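Handout 2: Showing a robot what you want

Last time we ended on the claim that any job you can do without thinking is a job you can't explain. The homework was to write out instructions for wiping a washbasin, complete enough for a stranger with no shoulders. Most of you managed a page. Several of you forgot to mention picking up the cloth.

So we give up on explaining and show it instead. There are two usual ways of doing this.

Guiding by hand (the books say kinesthetic teaching). You take hold of the arm, the motors go soft, and you push it through the job while it records its own joints. It suits small arms on benches. With a large arm you are mostly moving furniture, and your own body gets in front of the cameras, so the recording contains a good deal of your jumper.

Remote control, or teleoperation. You stand clear and drive the arm with a pair of hand controllers, or with a smaller copy of the arm that you move about while the big one follows. The cameras get a clean view. You lose your sense of touch, which you won't miss until you press on something hard.

We'll use the second way for the rest of the term, and the basin task as our worked case.

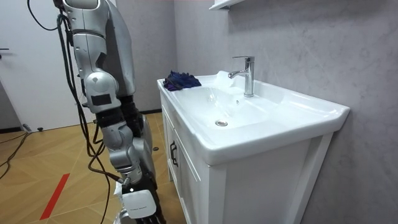 A single recorded attempt is called an episode. It holds the camera pictures, the joint positions and whatever the operator commanded, all stamped with the time. Please note the difference between the last two. What you told the arm to do and what the arm did are separate columns, and when they disagree it is generally because there was a basin in the way. Students who train on the wrong column get a robot that is very good at having already arrived.

Each episode has a start and an end, and you choose both. Start with the arm at rest, begin recording, count two breaths, then move. Stop when the arm is back at rest. If you stop the moment the wiping is done, the trained robot will reach the end of its wipe and stay there, leaning on the porcelain like a man waiting for a bus.

Reset between episodes. This is the dull part and most of the work. The cloth goes back on the rim, but not in the same heap. If it lies in the same folds every time, the robot learns those folds and regards any others as a different universe. Drop it, don't arrange it. The same goes for water: vary how much and where it runs. A robot that has only met a dry basin has views about dry basins.

How many episodes? For the coursework, each group records 150. The shared Vargate set that you'll be adding to has 1,156, of which nearly 28 per cent are marked as failed. Keep the failures and label them. An episode where the cloth slips and the operator recovers it is worth having, since your trained robot will drop the cloth too and will need some idea of what comes next. An episode where the operator sighs and presses stop should go in the bin.

On style. Operators have handwriting. One sweeps clockwise, another scrubs back and forth, a third goes straight for the tap as if it owed them money. Mix them freely and the model averages them, and the average of clockwise and anticlockwise is standing still. Agree on one direction within your group before you begin. Write it down. You'll disagree later about what you agreed. 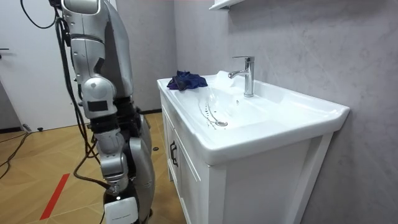
Arm lowered beside the basin, blue cloth on the rim, water in the bowl.

Delay matters more than people expect. The arm follows you a little late, so you overshoot, correct, and overshoot the other way. All of that wobble goes into the data and comes out again in the trained robot, faithfully. Move at half the speed you think is polite. If you feel yourself chasing the arm, let it settle and carry on.

Notes on marking up. Use Tridum for labels and nothing else; we've had spreadsheets, and we have had regrets. Every episode needs:
- operator initials
- task name, spelt as on the sheet
- success, failure, or failure with recovery
- one line of comment if something odd happened

"Fine" isn't a comment.

Bookings: the two arm-control stations are called Filip and Leka. Filip's left controller drifts, so check its zero before each session. Leka is booked solid in the last week of December by people who had all term.

For next time: record five practice episodes, then swap with another group and try to say, from their recordings alone, what rule they were following for the cloth. Bring your guess in writing. Read the section on compliance before you touch anything ceramic.

Robot Teaching by Demonstration, Vargate | Questions to the course desk | © Course notes, for registered students | Back to top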